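Category: Grippers and End Tools > Troubleshooting

Print this page | E-mail this page

Fixing a hand-held gripper that lets a flat object slip

August 17, 2020

This guide is for the Findska hand-held gripper with two fingers, but most of it should also be useful for similar tools. The fault is easy to recognise: you close the fingers on a thin object, it lifts well, and then one end starts to go down. In our workshop in Drernstead we had this fault for many days before we understood it. At first we changed the pads, and this was a waste of good pads.

Before you start

Put the tool down with the fingers open and keep your other hand away from them. The joints can pinch the skin quite badly. If your tool has a battery, remove it.

Step 1. Clean the pads

Wipe both pads with a cloth and plain water, and let them dry. Do not use oil or hand cream before the work — even a little of it on the pads gives the same fault.

Step 2. Check the bolts at the joints

Hold one finger near its tip and move it gently from side to side. A small movement is normal. If you hear a click, the bolt is loose. Tighten it a little, then open and close the finger 10 times by hand. It must move freely. On our tool one bolt on the left finger was loose, so the left pad met the object later than the right one and at a wrong angle.

Step 3. Try a rigid object with short, straight ends

A soap dish is very good for this test. Take it by the short ends, with one pad on each end, and hold it low over a tray or box, so that it cannot fall far.
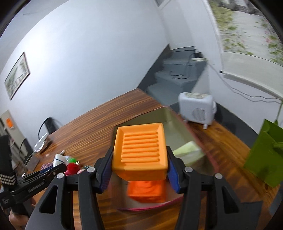
Test grip on an orange soap dish, with a dark blue pad against each short end.

Look at the pads from the front. Each one should lie flat on the end of the dish. If only the upper part of a pad touches, the dish can turn between the fingers, and you must go back to step 2.

Step 4. Repeat the test

Hold the dish for 10 seconds, put it down, and take it again. Do this 3 times. After that, add a 100 g weight in the middle of the dish and repeat. With the loose bolt our tool dropped the dish at 70 g. After the repair it held the full weight.

If the dish still slips

Compare the two pads. When one is worn smooth, change both together. We use the Quintero pads, which must be glued and left overnight. If the plates of the finger are bent or cracked, stop using the tool. Do not try to glue a cracked plate, it can break while you are holding something heavy.

Please write down the date of the repair and check the bolts again after one week of use.

Contact | Copyright Gasillow Workshop Notes | Back to top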